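Open day at the Pundia works

Sunday, November 9, 2025

Pundia opens its building to visitors twice a year, in August and again in the autumn. I missed the summer one, so I booked early for this. Entry was free, parking was not. The hall covers 2290 square metres and most of it was open, apart from the paint shop.

I started at the block table, near the back wall. White blocks with black printed patterns stood on a black top, next to a white sheet with four larger patterns set out two by two. The green backdrop made it easy to find from the door.

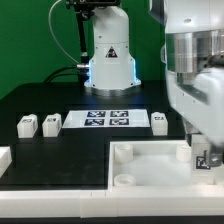
The block table, second visit

I went back after lunch — the canteen does a decent soup — and stayed longer. The blocks are plain things, white and fairly small, and the printed squares are what you notice. Each square has a dark border and a blocky pattern inside.
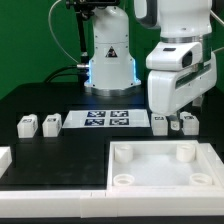 The benches along that side were full by two o'clock, mostly families. Stando had the next stand, with shelving and storage bins, and Perico was showing hinges. I picked up the Perico catalogue, 485 pages and heavy to carry.

The same sort of pattern turns up on other parts too, down to a square one on a flat grey finger with a rounded, off-white tip.
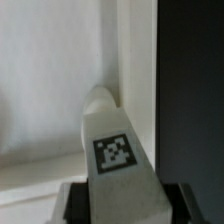
Getting there

Take the 38 bus from the station to Bedoya and walk 200 metres back along the main road. The entrance is at the side of the building. The last bus leaves at six.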